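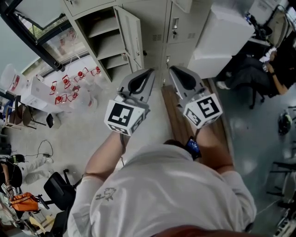 2 min read

Visit to the Jendard software laboratory, May

Members of the automation group were received at Jendard by Tươi Mạc, who leads work on perception, and Corrado Costa, who maintains the planning tools. The visit began beside the lockers, where hand-held grippers carrying white cubes with black square markers were in use.

Mr Costa explained that Vik, the laboratory's tracking software, works out the position of each gripper from its markers. The resulting paths go to Brultano, the planner, which rejects any movement an arm could not follow. A batch holds 300 recordings, and 18 were rejected from the latest one - most of them for markers hidden during a reach.

Visitors asked whether rejected recordings could be repaired. Ms Mạc replied that short gaps are filled and longer ones are discarded. The group will visit Fodadport next.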